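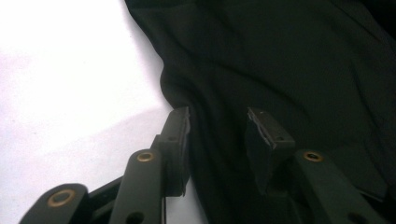 About Groreck

Groreck is a small entertainment news site. Film mostly, some TV, the odd music story when it's big enough. We started out as a weekly email to 90 people, most of them film students. Now it's a daily site with 1,938 paying members and a lot more who read for free.

What we cover: premieres, tributes, casting news, box office, award season (all of it, sorry). Interviews when we can get them. Reviews go up by 9 on opening morning.

What we don't do: hospital photos, stories about anyone's kids, guesses on who is dating who. Stars' posts get quoted in full or not at all. If we get something wrong the fix goes at the top of the story, not the botom.

Zasteo is our Wednesday newsletter. Free. Long reads, old movies, a list of 100 films we keep arguing over and re-ordering.

Bendo is the podcast. Back in April after a break, new theme tune, same bad microphones.

Office is upstairs at the Lozano building, side door, buzzer sticks so press it hard. Screeners and press kits can be left at the front desk.

Tips, corrections, complaints: use the contact form. We read everthing, replies can take a few days during festivals.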